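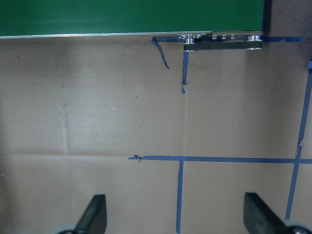 Household Tips for Homes with Frogs and Salamanders Nearby

If your house backs onto a creek, a wet ditch or a patch of old woods, small amphibians are going to cross your yard. Most of them pass through at night and you never see them. The ones you do see have usually fallen into something. These tips come from years of living on a lot near Floltdale with a seasonal pond about a stone's throw past the back fence, and from what neighbors along the Urkness road have tried.

Window wells

A window well is a pit with smooth sides, and small animals can't climb corrugated steel. Wood frogs can jump out of a shallow one. Salamanders can't jump at all.

Check every well in the morning after a rainy night, mainly in early spring and again in fall. Lift out leaves by hand or with a plastic dustpan. Don't use a garden fork. Salamanders like to get under the bottom layer of leaves, right against the gravel.

Put a ramp in each well. A rough-sawn board works, leaned at a low angle with the top end resting on the rim. If the well is too narrow for a low angle, wrap the board in burlap or staple on a strip of fiberglass window screen, with the staples hammered flat. Coir matting hung over the edge and weighted with a brick also works and takes up less space.

Clear plastic covers keep leaves and animals out. Get the sloped kind if you can. If the window is an emergency exit for a bedroom, the cover has to lift off easily from inside, so test it before you call the job done.

Pools and water tanks

Chlorinated water is hard on amphibian skin, and the skimmer basket is where most of them end up. Empty the basket first thing in the morning. If you find a live frog, put it in a shallow tray of rainwater or dechlorinated water for a few minutes, then set it down in shade under plants.

Floating escape ramps are sold at pool stores. You can make one from a piece of closed-cell foam and a strip of mesh. Tie one end to the ladder or the coping and let the other end hang below the water line. Put it near the skimmer, where the current carries things anyway.

Stock tanks and rain barrels need the same thing. A rain barrel with a screened lid needs nothing else. An open tank should have a stack of rocks or a strip of hardware cloth bent over the side, reaching all the way to the bottom so that it still works when the water is low. File or fold the cut ends of the wire.

Outdoor lights

Bright lights on all night draw insects, and the frogs follow the insects onto the patio and the driveway. Breeding frogs may also call less under strong light.

The light over our garage used to be a bare floodlight. We replaced it with a 400-lumen warm bulb in a shielded fixture pointing straight down, and it is plenty to find a keyhole by. Put the fixture on a motion sensor with the shortest setting you can live with. Path lights can go on a timer that shuts them off at 10 p.m.

Driveways and garages

On the first warm, rainy nights of the year, amphibians move to breeding ponds all at once. If you can put off a drive until morning on such a night, do. If you can't, walk the driveway with a flashlight before backing out.

Keep the rubber seal at the bottom of the garage door in good shape. Salamanders will squeeze under a worn seal, and then they dry out on the concrete. The seal slides out of its track and a new one costs very little. Rub dish soap along the track before you feed the new one in. Sweep under shelving along the walls once a week in spring, and look before you sweep.

A dried-out animal isn't always a dead one. Put it on a wet paper towel in a ventilated box in a cool room and look again in an hour.

Handling them

Wash your hands first, rinse off all of the soap, and pick the animal up with your hands still wet. Bug spray, sunscreen and hand lotion are all bad for it. If you've just put on any of those, use a rinsed plastic cup and a stiff card. Wash again afterward and keep your hands away from your eyes until you have.

Move it the shortest distance that gets it out of trouble. An animal crossing the driveway goes to the side it was heading for. Don't take it to a nicer pond down the road. That can carry disease from one pond to another, and the animal will often try to walk back.

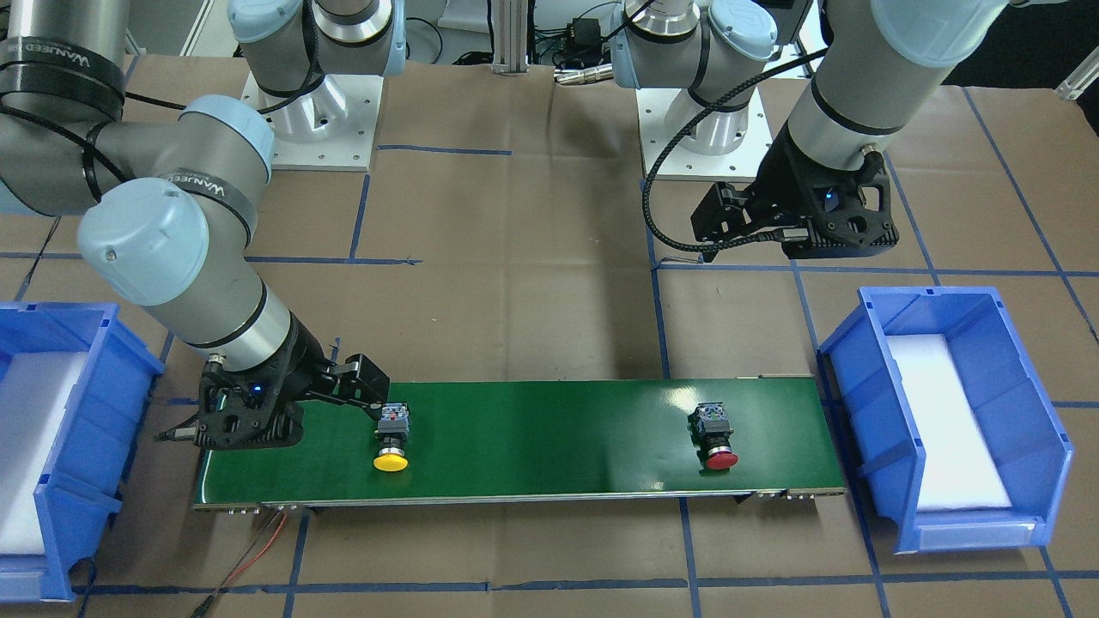 Can I use tap water to top up a small backyard pond?

It depends on how your water is treated. Well water is usually all right once it has come up to air temperature. City water treated with chlorine can stand in an open bucket for a day or two before you use it. Many water systems use chloramine, and that won't leave on its own, so you need a conditioner from a pet store, measured by the label. Rainwater from a clean barrel is the easiest choice. Whatever you use, add it a little at a time, and never more than a tenth of the pond in a day.

Small ponds

A pond for frogs doesn't have to be big. Ours took a 300-gallon liner and one weekend of digging, and the first egg masses showed up the second spring.

Give it at least one side with a long, gentle slope. Straight-sided preformed tubs trap anything that can't jump, and if you already have one, build up a beach in a corner with flat stones. Leave the fish out, goldfish included. They eat eggs and tadpoles.

Don't bring in eggs or tadpoles from somewhere else. In many states it's against the law, and it spreads disease. If there are frogs within reach they will find the water.

Clean out leaves in fall, after the young frogs have left and before hard frost. Do a third of the pond and leave the rest for another year. Pile what you take out right beside the water overnight so that anything living in it can crawl back.

In winter, a floating ball or a small pond heater keeps a hole open for gas exchange. Don't break the ice with a hammer.

Mowing and yard work

Set the mower at 3 inches or higher near water and woods. Walk the strip first, and mow from the middle of the lawn outward so that animals have somewhere to go. Midday on a dry day is best. Evening after rain is the worst time.

Leave a band of long grass along the fence. Ours is the width of the mower deck and gets cut twice a year.

Before lighting a brush pile, move it. Build it fresh on bare ground the same day you plan to burn it. A pile that has been sitting since fall has things living in the bottom of it. If you don't have to burn it, leave it where it is.

Netting over strawberries or peas should be pulled tight and pegged down, or held a few inches off the soil. Loose netting on the ground catches frogs and snakes. Roll it up and take it inside when the crop is finished.

Slug bait and sprays

Pick slugs by hand after dark, or lay a board on the soil and turn it over in the morning. Check that it's only slugs before you scrape it off. Copper tape works on raised beds and pots as long as it's clean.

If you use weed killer anywhere on the property, keep it well back from water and read the part of the label on aquatic life. Some products are made for use near water and most are not. Don't spray before rain. Driveway salt runs downhill too, so use sand on the part that drains toward the pond.

Boots, nets and buckets

Fungal disease and ranavirus can be carried on wet gear. If you go from one pond to another, scrub off all the mud with a stiff brush, rinse, and let everything dry completely in the sun before the next place. For gear that has to be used again the same day, a diluted bleach solution works, followed by a thorough rinse with clean water well away from any pond or drain. Mix it fresh each time.

Keep a separate net for the home pond. We put a strip of red tape on the handle of ours.

Simple shelters

Turn a clay flowerpot on its side and bury it halfway, with the opening facing north. Don't use a glazed one, which stays dry inside. Flat boards laid on bare soil in the shade are just as good for salamanders. Use untreated lumber, and if you lift a board to look, move the animal aside, put the board down, and let it crawl back under by itself.

A log pile should have its bottom row sunk a few inches into the soil. Leave it alone once it's built. Bark that falls off can stay where it lands.

Keeping a record

Write down the first night you hear calling each spring, along with the temperature and whether it rained. A kitchen calendar is enough. If you find several dead or sick frogs at once, take photos, note the place, don't touch them with bare hands, and call your state wildlife agency.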